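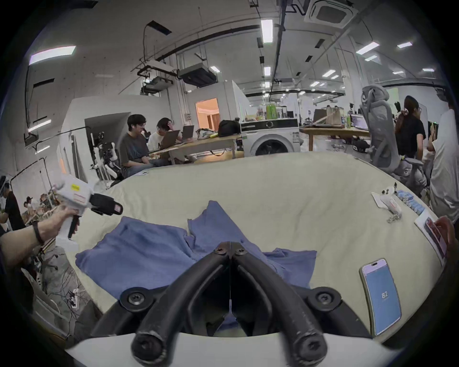
Blaues Tuch auf beigem Polster, rechts das Telefon mit der 82.

Tagebuch, 27. April 2023

Luftfeuchte im Keller heute früh 71 Prozent, Temperatur 12,4 Grad. Gestern lagen die Werte bei 68 und 12,1. Der Anstieg passt zum Regen der Nacht, die Außenluft war um sechs Uhr nahezu gesättigt. Ich habe das Kellerfenster auf der Nordseite geschlossen gelassen und nur den Abluftventilator im kleinen Raum für zwanzig Minuten eingeschaltet.

Der Datenlogger im Regal hat wieder eine Lücke, von 2:10 bis 3:40 Uhr. Der Hersteller Brurkero gibt für das Gerät einen Speicher von 2232 Messpunkten an. Bei einer Messung alle zwanzig Minuten ergibt das genau 31 Tage. Danach wird der älteste Wert überschrieben, was in Ordnung ist, solange ich monatlich auslese. Die Lücke hat damit nichts zu tun. Ich vermute den Kontakt im Batteriefach, die Feder auf der Minusseite steht leicht schräg. Nachgebogen, neue Zelle eingesetzt, Uhrzeit gestellt. Das Protokoll beginnt um 7:20 Uhr neu.

Vormittags an der Nordwand gearbeitet. Der Sockelputz klingt beim Abklopfen auf einer Länge von 2,60 m hohl, Höhe bis 45 cm über dem Boden. Angezeichnet mit Wachskreide, dann mit dem Flachmeißel abgenommen. Darunter Bruchstein mit Kalkfugen, in der Ecke zur Treppe drei oder vier Ziegel, die vermutlich nachträglich eingesetzt wurden. An den Ziegeln weiße Ausblühungen, trocken abgebürstet, nicht gewaschen. Die Fugen sind dort bis zwei Zentimeter tief mürbe. Zwei Eimer Schutt voll, der dritte halb.

Mit dem elektrischen Handgerät gemessen (dimensionslose Skala, nur zum Vergleich untereinander brauchbar):

5 cm über Boden: 118
25 cm: 104
50 cm: 83
100 cm: 57
150 cm: 41

Im November standen an den gleichen Punkten 131, 119, 98, 60 und 42. Die oberen beiden Werte haben sich also kaum bewegt, die unteren drei sind deutlich gefallen. Ob das am neuen Fallrohr liegt oder am trockenen März, lässt sich aus zwei Messreihen nicht ableiten. Die Salze verfälschen die Anzeige zusätzlich nach oben. Eine Darrprobe wäre sauberer. Ich habe dafür einen Mörtelbrocken aus 15 cm Höhe in ein Schraubglas gelegt und das Glas beschriftet.

Gegen elf rief Silvana Andrade zurück. Sie hat die Planskizze durchgesehen und rät von der Bitumenbeschichtung innen ab, die Platedgate in seinem Angebot vorsieht. Ihre Begründung: Die Wand ist 55 cm stark, die Feuchte käme von außen weiter nach, könnte innen nicht mehr abtrocknen und würde höher steigen, im ungünstigen Fall bis zur Balkenlage. Sie empfiehlt Sanierputz in zwei Lagen, die untere als Porengrundputz, und eine Standzeit von einem Tag je Millimeter Dicke. Bei 2 cm Grundputz sind das knapp drei Wochen bis zur zweiten Lage. Das verschiebt den Einbau der Regale in den Juni. Platedgate werde ich morgen absagen, schriftlich.

Kostenvergleich, grob. Das Angebot von Platedgate liegt bei 2000 Euro pauschal, ohne Entsorgung. Sanierputz in Eigenleistung: Material für die Nordwand rund 400 Euro, dazu Miete für das Rührwerk. Die Arbeitszeit setze ich nicht an. Offen ist, ob die Westwand ebenfalls gemacht werden muss. Dort klingt der Putz fest, unten rechts neben der Tür blättert aber die Farbe. Die Farbe ist mit ziemlicher Sicherheit eine Dispersion und hat auf dieser Wand nichts verloren. Wenn sie herunter muss, dann mechanisch, Abbeizer möchte ich im Keller nicht verwenden.

Nach dem Essen die Außenseite. Das Gefälle der Traufpflasterung mit der Wasserwaage geprüft: auf den ersten beiden Metern ab Treppe 1,5 Prozent vom Haus weg, danach fast null, am Ende sogar leicht zum Haus hin. Dort steht nach Regen eine Pfütze, heute 1,1 m lang. Die Stelle liegt genau über dem Hohlraum im Innenputz. Sechs Platten aufnehmen, Splitt nachfüllen, neu abziehen. Der Splitt von Tveit (2/5 mm) reicht dafür vermutlich noch, es sind anderthalb Säcke übrig.

Der Schacht des Kellerfensters war halb voll Laub. Ausgeräumt, den Ablauf mit einer Gießkanne geprüft. Zehn Liter liefen in etwas unter zwei Minuten ab. Das ist langsam. Die Spirale ging nur 80 cm hinein, dann Widerstand. Ob dort ein Bogen sitzt oder Wurzelwerk, weiß ich nicht. In den Unterlagen aus Nevbridge, die beim Hauskauf dabei waren, endet die Entwässerungszeichnung ausgerechnet vor diesem Schacht.

Abends die Messwerte in die Tabelle übertragen und die Spalte für den Taupunkt ergänzt. Bei 12,4 Grad und 71 Prozent liegt er bei etwa 7,3 Grad. Die Wandoberfläche hatte mittags 10,8 Grad. Kondensation scheidet für heute aus. Im Juli sieht das anders aus, dann wird bei offenem Fenster das Problem erst eingeschleppt. Eine Regelung, die nach absoluter Feuchte innen und außen schaltet, steht weiter auf der Liste.

Für morgen: Fugen an den Ziegeln auskratzen, Absage an Platedgate, Schutt wegfahren, Küchenwaage für die Darrprobe suchen. Rechte Schulter merkt man.

Drucken | Per E-Mail versenden

Kommentare (3)

kalkbrenner_ost
Fugen tiefer auskratzen, mindestens doppelte Fugenbreite. Und nach dem Auskratzen ein paar Wochen offen stehen lassen, da geht noch einiges an Feuchte raus.

Maulwurf77
Hatte bei meinem Lichtschacht den gleichen Widerstand. War ein 90-Grad-Bogen aus Steinzeug, mit der dünneren Spirale (6 mm) kam ich durch. Welchen Durchmesser hast du benutzt?

H. aus dem Souterrain
Bitte das Ergebnis der Darrprobe nachtragen, mich interessiert der Vergleich mit der elektrischen Anzeige.

Diese Website verwendet Cookies. Mit der weiteren Nutzung stimmen Sie der Verwendung zu. Mehr erfahren | Einverstanden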